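Pultwood Darora 2 Audio Interface

The Darora 2 is a small audio interface for people who record music at home or in a small studio. It has 2 inputs on the front and 2 outputs on the back, and it takes its power from the USB cable. You can plug in a microphone, a guitar or a keyboard and begin to record after a short installation.

Both inputs have their own gain knob and a light with 3 colors. Green means the signal is present, yellow means it is strong, and red means you should turn the knob down. The headphone output has a separate volume, so the singer can listen louder without changing the level in the speakers.
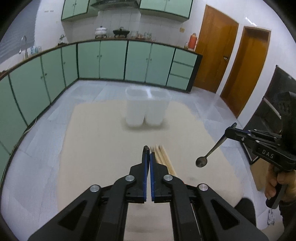
What is included

Darora 2 interface
USB-C cable
Printed quick guide in 11 languages
License for Jemulum recording software (3 months)

Technical data

Sample rate: up to 192 kHz
Phantom power: 48 V, switched for both inputs together
Weight: 400 g
Housing: painted metal, gray

Please note

Microphone, headphones and speakers are sold separately. Please turn phantom power off before you connect a ribbon microphone. For recording of a full drum set we recommend the bigger model, Meléndez, which has more inputs and its own power supply.

Warranty is 2 years from the day of purchase. Please keep your receipt, we will ask for it if the unit needs a repair.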